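Quando a tia Sandrine vendeu a casa de Brilcombe, a mesa foi a única coisa que Capucine pediu. Um tampo de mármore castanho, com veios brancos muito pálidos, pesado como um animal que dorme. O irmão dela, Valentin, disse que era uma loucura pagar 200 euros de transporte por uma pedra. Ela pagou e não discutiu.

A carta da tia veio com a mesa, datada de 14 de junho. Era curta. Dizia que o mármore não gosta de limão, que o vaso devia ficar sempre do lado direito, e que os blocos eram para quem ainda soubesse brincar. Capucine leu a carta em pé, com o casaco vestido, e depois leu outra vez sentada.

Os blocos ela conhecia bem. Em criança, nas tardes de chuva, a tia espalhava-os no meio da mesa e dizia: "Agora fazei-me uma cidade." Valentin construía muralhas. Capucine fazia ruas, porque as ruas gastavam poucos blocos e chegavam mais longe. As flores eram o bosque, e no bosque ninguém podia entrar antes do lanche.

Para a parede escolheu um papel cinzento claro, com grandes folhas como de bambu num cinzento mais escuro. O senhor Lebrun, da loja, mostrou-lhe primeiro um papel com pássaros e depois um liso, muito caro, e ela disse que não aos dois. Queria folhas. Queria que, do fundo da mesa, o bosque continuasse pela parede acima.

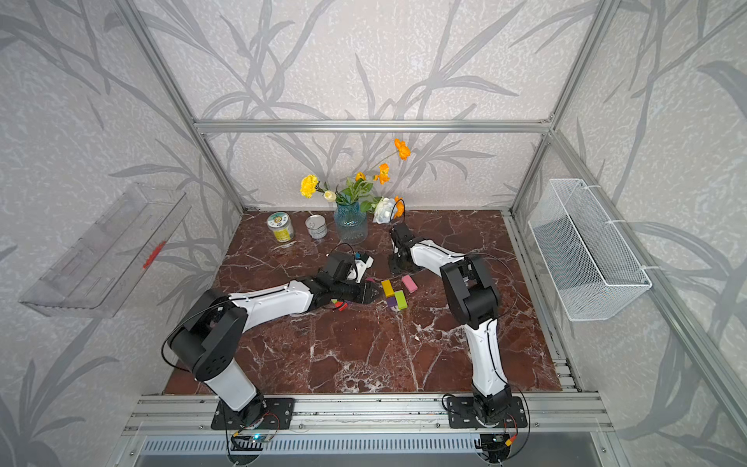 Foi em setembro que Valentin veio finalmente visitar. Trouxe um bolo da pastelaria Perrin e uma garrafa que ficou por abrir. Andou à volta da casa com as mãos nos bolsos, como fazia o pai deles, e parou diante do mármore.

- É mais pequena - disse ele.

- Tu é que és maior.

Ele passou um dedo por um veio branco, devagar, até o veio desaparecer na pedra. Capucine lembrou-se de que ele chamava a esses veios os rios, e que uma vez chorou por causa de um rio que atravessava a sua muralha e que a tia não quis mudar de sítio.

- Ainda cá está o Stendari - disse Valentin.

Ela tinha esquecido o nome. Stendari era o rio maior, o que separava os dois reinos, e era proibido passá-lo sem pagar um bloco ao outro. Havia guerras por causa disso. Havia também tratados, que a tia escrevia no verso das contas da mercearia e que os dois assinavam com muita seriedade.

- Deves-me um bloco - disse Capucine. - Desde os meus 5 anos.

Valentin riu-se, mas pegou num bloco e pousou-o do lado dela. Depois pegou noutro e ficou com ele na mão, sem saber onde o pôr. Lá fora um vizinho chamava o cão. Ela foi buscar dois pratos para o bolo e, da cozinha, ouviu o som pequeno de um bloco sobre a pedra, depois outro, depois um silêncio comprido.

Quando voltou, ele tinha começado uma muralha. Estava torta e deixava uma abertura estreita, virada para as flores.

- É a porta do bosque - explicou ele, sem levantar os olhos. - Já é hora do lanche, não é?

Capucine pousou os pratos na cadeira, para não ocupar o reino, e começou a fazer uma rua até lá.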